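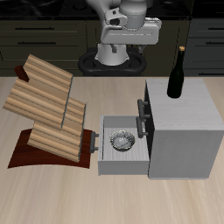 *Drirdale sim, bowl-in-drawer task, view at the table.*

**Status:** open, waiting on Bouzid

Hello again, and thanks for being so patient with us! I've been driving the arm by remote through the Tanden puppet handle, and whenever I ease off near the open drawer the wrist keeps drifting - only a little, but enough to spoil a demo.

Tried so far:

- re-zeroed the handle, no change
- dropped the command rate from 1,000 to 500 Hz, perhaps a touch calmer
- swapped the cable for the grey one from Kestwood, no change

Could you please check the deadband setting at your end?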